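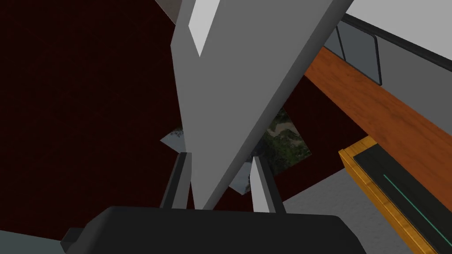

A commenter under my last post wanted to know why anyone would pay for the Brandard hand controller when you can drag a gripper around with a mouse for free. Fair question! I did it with a mouse all through February, and my wrist still remembers.

So I've had the Brandard for 14 days now, hooked up to the Jorkow simulator, and I've recorded 20 demos I'd be willing to train on. The first 6 were garbage (my fault, I had the rotation scaling way too high and the wrist kept swinging past where I wanted it). Once I turned that down, things got fun. You move your hand, the gripper moves, you squeeze the trigger to close the fingers. Lining up on a big angular gray piece with the fingers open feels pretty natural, and I can sneak up on the narrow end without holding my breath.

Gripes? The cable is short, and the trigger has no resistance, so you're judging your grip by eye. Depth is hard too when you're looking right down between the fingers. I switch to a second view a lot. And the export menu hides the frame rate setting two levels down, why??

Still keeping it. If you only need a few demos, stick with the mouse. For anything more, I'd buy this one again, preferably with a longer cable in the box.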